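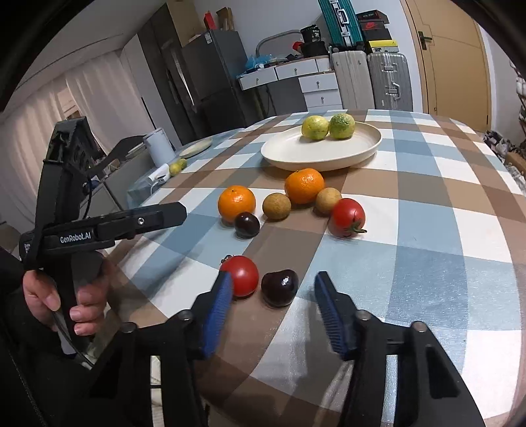
Visita a la jornada de puertas abiertas de Trudby

Publicado en Crónicas de visita

El 10 de julio de 2021 fuimos a la jornada de puertas abiertas de Trudby, una pequeña empresa de distribución de fruta que trabaja con fruterías de barrio y con algunos comedores escolares. La visita constaba de tres partes: la nave, el huerto de ensayo y una sala en la vivienda contigua, donde se hacen las catas. Se tardaba toda la mañana en completarla.

Cómo llegar

Se llega por la carretera del polígono, pasada la gasolinera. La entrada no está bien señalizada y hay que fijarse en el portón verde. Dentro se puede aparcar, aunque a las diez ya quedaban pocos sitios a la sombra. Quien vaya en autobús tiene que bajarse en la parada de Clullow y caminar un cuarto de hora por un arcén estrecho. Al salir, el camino es en cuesta y se hace más largo.

La inscripción era gratuita y se hacía por correo electrónico. En mayo abrieron una primera lista y se llenó, así que añadieron un segundo turno a mediodía. Nosotros íbamos en el primero.

La nave

Nos recibió Dezső Major, responsable de almacén. Empezó por el muelle de descarga y siguió el mismo recorrido que hace la fruta: báscula, control de entrada, cámara, mesa de selección y preparación de pedidos. La nave tiene 1.295 metros cuadrados y la mayor parte la ocupan las cámaras. En la de cítricos nos dejaron entrar un par de minutos. Conviene llevar una chaqueta, cosa que el correo de confirmación no decía.

En la mesa de selección explicó los motivos más frecuentes de devolución. En los tomates miran primero el rabito y la zona que lo rodea. Un rabito verde y firme es buena señal, pero no dice nada del sabor, y Major insistió en que muchos clientes confunden las dos cosas. En las cerezas se fijan en el brillo y en que no haya grietas junto al hueco del pedúnculo. Las mandarinas se palpan: si la piel se separa demasiado de los gajos, suelen ir a zumo.

Los pedidos se preparan en cajas Prundier, de plástico plegable, que vuelven con el mismo camión. La semana anterior a la visita habían salido 1.858 cajas, según la hoja colgada junto al despacho. Preguntamos cuántas se pierden al año y nos dijeron que no lo tenían calculado, pero que más de las que les gustaría.

Lo que menos se ve en un almacén así es el destrío. En Trudby lo separan en dos contenedores: el de lo que se puede aprovechar para mermelada y el de compost. El primero se lo lleva una conservera pequeña dos veces por semana. El segundo va al huerto.

El huerto de ensayo

Se sale por la puerta trasera y se cruza una acequia. Son 204 tomateras repartidas en cuatro bancales, todas entutoradas con caña y con riego por goteo. Lo lleva Mahmoud Radwan, que antes trabajó en un vivero y que contestó a casi todo lo que le preguntamos sobre poda y riego.

Comparan variedades de tomate redondo para ensalada. Anotan la fecha de la primera flor, los kilos por planta y los días que aguanta el fruto una vez cortado. Este último dato es el que interesa a las fruterías. Una de las variedades, a la que llaman Wan porque así venía escrito en el sobre de la semilla, daba frutos algo más pequeños que el resto y bastante parejos. Radwan no quiso recomendar ninguna todavía: dice que con una sola campaña no basta.

Había pulgón en el bancal más cercano a la acequia. Lo tratan con jabón potásico al atardecer. También han sembrado caléndulas en los extremos, aunque reconoció que no sabe si sirven de algo en una parcela tan chica.

Al fondo hay dos limeros en maceta que pasan el invierno a cubierto. Todavía no producen para vender.

La sala de las catas

La última parte se hace en la casa de al lado, en una habitación con uso de comedor y de trastero a la vez. No se parece a una sala de catas profesional. La mesa es redonda y lleva un mantel de cuadros azul claro, marrón y blanco. La fruta se pone directamente sobre el mantel, en un grupo bastante apretado en el centro, y lo demás queda detrás. Por la pared de la izquierda caen unas persianas verticales blancas, y al fondo hay una nevera gris con cajas encima, un armario alto oscuro y una cajonera blanca con bolsas azules. También se guardan allí varias maletas, apiladas junto a la cajonera. La puerta es de madera.

El surtido era corto y mezclaba cosas que uno no suele comer juntas: mandarinas, cerezas oscuras, tomates y longan. En un plato grande de color crema había dos cítricos de un amarillo verdoso, y aparte, una lima pequeña. La idea era pasar de lo más suave a lo más ácido, con agua entre medias, y rellenar una ficha de media página.

El longan fue la novedad para casi todo el grupo. Es un fruto pequeño, de cáscara marrón y fina, que se abre apretando con los dedos. Dentro hay una pulpa translúcida alrededor de una semilla negra y brillante. Recuerda al lichi, con menos perfume y un final que a mí me pareció tirando a miel. Se vende sobre todo en tiendas de alimentación asiática, y Trudby lo trae en cantidades pequeñas por encargo: 200 kilos en el último pedido. Se conserva pocos días fuera de la nevera, y la cáscara se oscurece antes de que la pulpa se estropee, de modo que a veces se tira fruto que todavía está bueno.

Las cerezas eran de las de piel roja muy oscura. En la ficha se pedía puntuar por separado el dulzor y la firmeza, y hubo bastante desacuerdo en lo segundo. Una señora del grupo las prefería más blandas y le puso un dos a una cereza a la que yo había puesto un cinco.

El tomate se probó al natural, sin sal ni aceite, primero la parte de la pulpa y luego la piel. Hacerlo justo después de la mandarina no favorece a nadie: la acidez se nota el doble. Lo comentamos y Radwan lo apuntó. En el segundo turno, según nos contaron luego, empezaron por el tomate.

Con los cítricos hicimos la prueba de olor. Se rasca un poco la corteza con la uña y se huele antes de cortar. La lima se distingue enseguida. En la mandarina el olor dura poco en los dedos, y en los otros cítricos bastante más. Después se cortan en rodajas finas y se prueba una sola, sin chupar la corteza.

Observaciones prácticas para repetirlo en casa

Pedimos las pautas que siguen ellos y las copio tal como las anoté.

Sacar la fruta de la nevera una hora antes. El tomate no debería haber entrado.
Lavar las cerezas en el último momento.
Dejar sitio en la mesa para pelar. Con el longan se manchan los dedos y también el mantel.
Poner un cuenco para huesos y cáscaras a cada dos personas.
Dejar los cítricos más ácidos para el final y en un plato aparte.
Apuntar antes de hablar. Si se comenta en voz alta, todos acaban poniendo la misma nota.

Lo que echamos en falta

En la nave se oía mal. Los ventiladores de las cámaras tapan la voz y los que íbamos detrás nos perdimos una parte de la explicación sobre las fechas de entrada. En el huerto no hay sombra, y a las doce ya pesaba. Tampoco había nada impreso sobre las variedades; la lista prometida llegó por correo tres días después, con los nombres y las fechas de siembra, pero sin los kilos.

A cambio, nos dejaron preguntar sin prisas y tocar el género, que en otras visitas parecidas está prohibido. Los dos niños que venían en nuestro turno se entretuvieron más con las cajas plegables que con la fruta.

Datos de la visita

Duración: tres horas, con la cata incluida.
Precio: gratuito, con inscripción previa.
Calzado: cerrado. En la nave no dejan pasar con sandalias.
Accesibilidad: la nave está a pie llano; para el huerto hay que cruzar la acequia por una pasarela estrecha.
Compra: al terminar se puede encargar fruta por cajas enteras y se recoge en el muelle. Nosotros nos llevamos una de tomates.

La próxima jornada no tiene fecha. Para recibir el aviso hay que dejar la dirección de correo en la hoja de la entrada o pedirlo en la oficina de Trudby en horario de mañana.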